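Kitchen tips: before you rent a robot arm for the dishes

Flutgate rents a robot arm for home kitchens, with the setup and one lesson included. My neighbor Assunta Negri and I shared the rental for 12 days in April. These are the tips I wrote down for the next person.

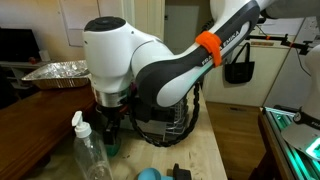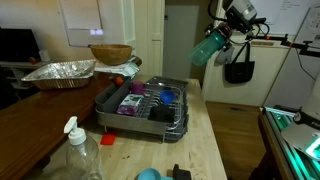
A dish rack on a wood table, with the arm working over it.

Put the rack where the gripper can come from above, and leave free space on every side. Do not push it against the wall as you do by the sink.

Start with one bottle. Close the cap well and empty the bottle first, so a drop does not become a flood. Glasses can wait for the second week.

Tie the cables before you switch on. Remo Marchetti from the rental office showed us how, and it took him 2 minutes. For me it was 9.

Keep small things out of the rack in the beginning. Teaspoons fall between the wires, and then you must stop everything and start again.

Wipe the table each evening. Crumbs get everywhere, also under the rack.

My opinion of the service: the people are patient and they answer the phone. The printed guide is weak, only 7 pages, and the part about bowls is missing. For one plate I am still faster by hand. Ask for the longer lesson when you book, it costs little more.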